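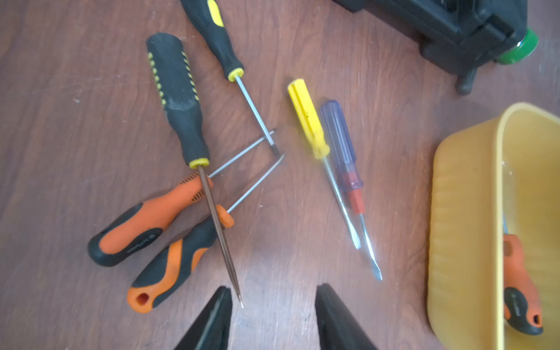
Chaves de fendas à espera de arrumação, no clube Poseser.

Quem somos

O Poseser é o clube de robótica da Escola Nägeli. Reunimo-nos à quinta-feira, em teoria até às 5. Somos cerca de 40 alunos, e todos já perderam uma chave de fendas.
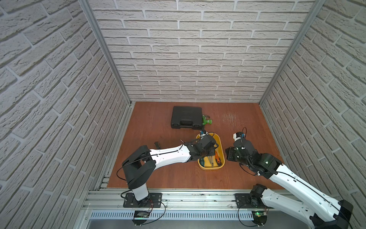 O projeto deste ano chama-se Ditell e tem uma ambição modesta: ensinar robôs a arrumar ferramentas melhor do que nós. A fasquia não é alta. Os dois braços trabalham junto a um tabuleiro amarelo, entre paredes a imitar tijolo, e não respondem torto à professora Aurelia Hämmerli, que orienta o clube. As inscrições abrem em maio. Tragam paciência.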